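rinitz-pantry README

Last touched Feb 23, 2024. Still a bit rough, sorry.

What it is
Small dataset of home pantry and kitchen storage notes. 600 rows, one per item, 16 columns. Plain CSV, comma separated, UTF-8. Started as my own shelf list in Rinitz, then grew when the Olvera and Simonbridge lists got merged in.

Files
items.csv - the main table
places.csv - where things are kept (shelf, drawer, basket, counter, cellar)
units.csv - conversions, cups to grams etc. Only for dry goods.
old/ - the November version, don't use, dates are day-first in there

Columns worth knowing
name - lower case, singular. "bean" not "beans".
place - must match a key in places.csv
opened - date or blank. Blank means sealed OR not written down, no way to tell them apart, will fix
best_by - month and year only
qty - number, unit goes in the next column

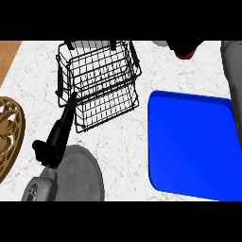
Onions and garlic are filed under "basket" even in the Simonbridge list, which used "rack" for the same thing. Merged those by hand. Potatoes stay under "cellar".

Known problems
51 rows have no best_by. Mostly salt, sugar, vinegar.
Spices from Olvera are in jars, no weights, qty is just 1.
Duplicate rice entries, 20 of them. Different bags, same name, so techincally right but annoying when you sum.
Lollotis list not in yet. Units are a mess, half ounces half handfuls.

Loading
Any spreadsheet opens it. Set qty to number on import or it sorts 1, 10, 2.

License
Do what you want, keep the readme with it. Fixes welcome, send the row and the corect value, not a whole new file.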